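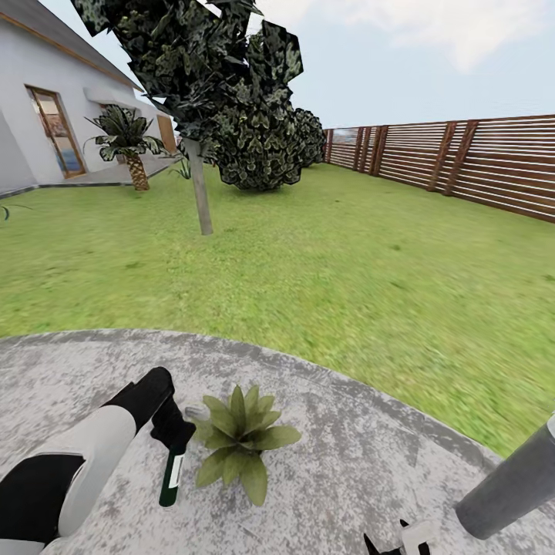 Fig. 1. Round table with a speckled gray concrete top, lawn behind.

Gudville Evening School
Materials for Small Gardens
Handout 6: Concrete outdoors, and why it ends up looking the way it does

Welcome back! This is the handout I look forward to all term, and I'll try to keep it short, though I say that every time. Last session we did stone and gravel. Now we get to the stuff most of us walk on daily without a second glance, and I hope that by the end you'll be stopping on sidewalks to stare at the ground like I do.

What's in it

Concrete is cement, water, sand and larger stones. The sand and stones together are called aggregate, and they make up most of the volume. Cement and water form the paste that coats every grain and locks the lot together. People often use "cement" and "concrete" as if they were the same word. Cement is the powder in the bag, concrete is the finished material, and if you get those two straight you'll find supplier catalogs a lot easier to read.

It hardens by a chemical reaction between the cement and the water (hydration). It does not simply dry out, and this is my favorite fact in the whole course: concrete will set perfectly well under water. In fact a slab that dries too fast comes out weaker, with a dusty top. That's why you'll see fresh paths covered with plastic sheeting or damp burlap in August. Keeping it moist in those early days is called curing, and it's the step home builders skip most.

Color and mottling

Plain gray is hardly ever one gray. Look closely at any slab and you'll find lighter and darker patches, and there are good reasons for them:

- Water content. A wetter batch usually dries paler. Two batches poured side by side can differ enough to see from across the yard.
- Troweling. Hard, repeated passes with a steel trowel darken the surface. Sometimes you can follow the sweep of the arm in it, which I find lovely.
- Curing. Plastic sheeting that touches the surface in some places and lifts off in others leaves blotches.
- Efflorescence. Salts carried up by moisture dry on top as a white bloom. It looks alarming on new work and mostly weathers away.

In the yard walk at Prarnlow we'll look at a path where all four show up within a few steps of each other. Bring a spray bottle of water if you have one. Wetting the surface brings the color out wonderfully.

Curves

Because it starts out as a thick liquid, concrete takes the shape of whatever holds it. A round top needs only a round form: thin flexible board bent into a ring and braced on the outside. Any kink in the board will be there in the edge forever, so take your time over it. Ease the top edge with a rounding tool while the surface is firm but still workable. A sharp edge chips the first time something knocks it, and a softened one is kinder to elbows too.

Curved edges also sit well next to grass and planting. The eye follows an arc out into the garden, and even a tiny lawn feels bigger for it. Try sketching your own plot with one straight edge swapped for a curve and see what happens!

Weight and reinforcement

Concrete is very strong when squeezed and weak when pulled or bent. A thin slab resting on supports bends a little under its own weight, so the underside is being pulled, and that's where the steel or fiber has to do its work. Keep steel well covered. If water reaches it, it rusts, the rust takes up more room than the steel did, and the surface pops off in flakes.

Looking after it

Unsealed concrete is full of fine pores. Wine, oil and wet leaves all leave marks, and acids such as lemon juice or vinegar etch the surface. A penetrating sealer slows this down without changing the look much; a film sealer gives more protection and a shine that you'll either love or hate. Clean with a soft brush, warm water and mild soap. Go easy with pressure washers, please, they can strip off the fine top layer and leave you with exposed sand.

For next time

1. Find 2 pieces of outdoor concrete near your home, one old and one fairly new. Note color, edges, cracks and any staining.
2. Read the pages on frost damage in the course packet, up to page 9.
3. Wear shoes you don't mind getting gray. We're casting small test tiles!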